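Search this site Enter keyword Go

Birkside pottery sale will return to community hall with 1,174 pieces

12 comments | Share | Print

BIRKSIDE – The yearly tableware sale at the Birkside community hall will go ahead in April with 1,174 bowls, plates, cups and serving dishes on the tables, organizers said. It is the largest stock the sale has had and the first that includes work from the closed Dahlgren pottery.

Doors open at 9 a.m. and close at 4 p.m. Entry is free. Prices start at $3 for a single saucer or small plate, and most bowls are marked at $21 or less.

Helge Nordin, who has run the sale since it moved to the hall, said the Dahlgren pieces came from a storeroom behind the old workshop on the Nandolby road. The workshop stopped firing several years ago and the building has been sold. The new owner wanted the shelves cleared before work started on the roof.

"There were crates stacked to the window and most of it was still in newspaper," Nordin said. "We thought we would find a few dozen good pieces. It took us four trips with the van."

The storeroom held 166 bowls along with plates and a smaller number of lidded dishes. Some of the lids do not match any dish that was found, and those will be sold separately from a box near the entrance.

Not everything was fit to sell. Pieces with cracks through the base were set aside, as were cups with loose handles. Chipped items that can still be used will be on a seconds table at the back of the hall, priced by the shelf and not by the piece. Buyers are asked to check the rims themselves before paying, as there are no returns on seconds.

Maj-Britt Solberg worked at the Dahlgren pottery for nine years, mostly in glazing, and has been sorting the crates in the hall kitchen. She said the plain white and cream ware was the bulk of what the workshop made for restaurants and guesthouses in the area. The pieces with a metallic-looking brown edge were made in smaller runs.

"The edge went on by hand with the bowl turning on a wheel," Solberg said. "If you stopped for a second you got a thick spot. I can still find mine by the thick spots."

She has been washing the bowls in warm water with a little dish soap and drying them on towels. Years in newspaper left gray marks on the glaze of many pieces, and these mostly came off with baking soda and a soft cloth. Steel wool should not be used on them, she said, and the banded pieces should be kept out of the dishwasher and the microwave.

Sign up for our morning newsletter. Enter your email address. You can unsubscribe at any time.

The sorting has filled the kitchen and part of the small meeting room since the crates arrived. Bowls are grouped by width, then by edge color. Solberg checks each one by turning it under a lamp and running a thumb along the rim, and then taps the side and listens. A dull sound usually points to a hairline crack that cannot be seen through the glaze.

The Tuesday-night card group has agreed to use the library until the sale is over.

The remaining stock comes from households in Birkside and Nandolby and from two working potters who rent kiln time at Zirnby, the shared studio by the rail crossing. The Zirnby potters will have their own table to the left of the stage and will set their own prices. They will also take orders for replacement lids, with a wait of six to eight weeks.

Household donations will be accepted at the side door until the evening before the sale. Nordin asked that people wrap items one at a time and keep boxes light enough for one person to lift. The sale cannot take glassware this year, nonstick pans or anything electric. Last year a number of toasters and a fondue set with no forks were left on the step overnight and had to be taken to the recycling center.

Full dinner sets will be kept together where possible. A set missing one or two plates will be sold as it is, with a card listing what is there. Buyers looking for single pieces to fill out a set at home may bring a plate or bowl along to compare, and should show it at the desk on the way in so it can be given a sticker.

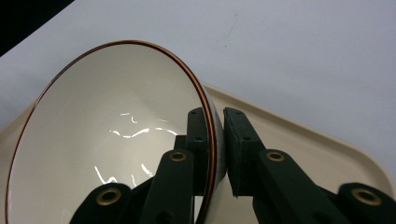

A white bowl with a copper-brown rim and a cream-colored glaze inside.

The banded bowls will be on the center table and will be limited to four per buyer until noon. Nordin said the limit was added after a dealer bought most of one table in the first ten minutes two years ago. After noon there is no limit, and anything left at 3 p.m. goes to half price, with the exception of the Zirnby table.

Payment is by cash or card. The hall has one card reader and the line for it was long last year, so small bills are welcome. Newspaper and a supply of used boxes will be at the packing table by the exit, but buyers planning to take more than a few pieces should bring a crate and some towels.

Solberg will be at the packing table in the morning and has offered to look over older Dahlgren pieces that people bring from home. She can usually tell the decade from the foot of the bowl and the shade of the glaze, she said, but she will not give values.

"People ask me what it's worth and I say it's worth having soup in," she said.

Money from the sale goes toward the hall kitchen, where the sink and the lower cupboards are due to be replaced over the summer. The old cupboards will be offered to anyone who can carry them away. Last year's sale paid for the new hall lights and part of the back step.

Parking is available behind the hall and along the north side of the school field. The gravel lot by the bridge is closed for drainage work and cars should not be left there. The hall has a ramp at the main entrance, and the aisles between the tables will be wider than last year after complaints from people with strollers and walkers. Dogs are not allowed inside.

Coffee and cinnamon rolls will be served in the small meeting room from 10 a.m. The coffee will be poured into cups from the sale, and anyone who wants to keep theirs can pay for it at the desk.

Unsold pieces will be packed the same evening. Plain plates and bowls will go to the school kitchen in Nandolby, which has asked for them, and the rest will be stored at the hall for next year. Help with packing is needed from 4 p.m. to 7 p.m., and those who can stay should give their names at the desk during the day.

12 comments | Share | Print

This site uses cookies to remember your settings. Accept | Manage choices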